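Two Fingers Are Plenty — Most of the Time

I've spent a good part of this year swapping hands on robots at our shop in Punemholm, and I've come around to an opinion that makes me a little unpopular at lunch. The fancy hand should come off the arm more often than it does.

I get the appeal! I loved the Vukulix hand the day we unpacked it. It has fingers that curl like mine, and everyone who walks by wants to shake it. Then you ask it to pick up a clipboard 700 times and you start thinking fondly of the plain old Stenby gripper, which opens, closes and goes home.

So we ran both, same arm, same controller, same pile of flat stuff (folders, trays, thin boards). The Stenby dropped 9. The Vukulix dropped a lot more, and I spent two evenings retuning the thumb before I gave up and went to get tacos.

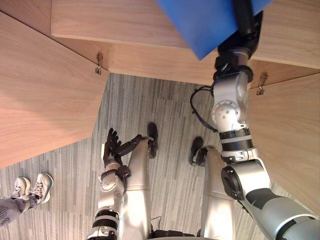
Should you buy a hand with fingers for your first robot? Get the simple gripper first, and wait on fingers until you have a job it really can't do.

Those jobs exist, and I don't want to sound like a crank. Spray bottles, door knobs, anything with a trigger — a gripper is miserable at those. I like a robot with a different tool on each side for exactly that reason. You lose the nice symmetry and your code gets uglier, but you find out fast which side you keep reaching for.

My other gripe is cables. The Honorato controller is a lovely box, but people plan the fingers for months and the wiring in an afternoon. Leave slack at the elbow, then swing the joint through its full range by hand before you power anything up. I've snagged enough connectors to be boring on this subject.

Anyway, the Vukulix goes back on in October for the spray bottle tests. I'm already dreading the thumb.

Comments

gearwitch: Did you try rubber pads on the fingertips? Made a huge difference with our trays.

slowservo: Agree on cables. Disagree on everything else, my fingers are great.

benchrat761: What grip force were you using on the folders?

Related

Wrist cameras or head cameras?
Honorato controller, six months in
Cheap fingertip pads compared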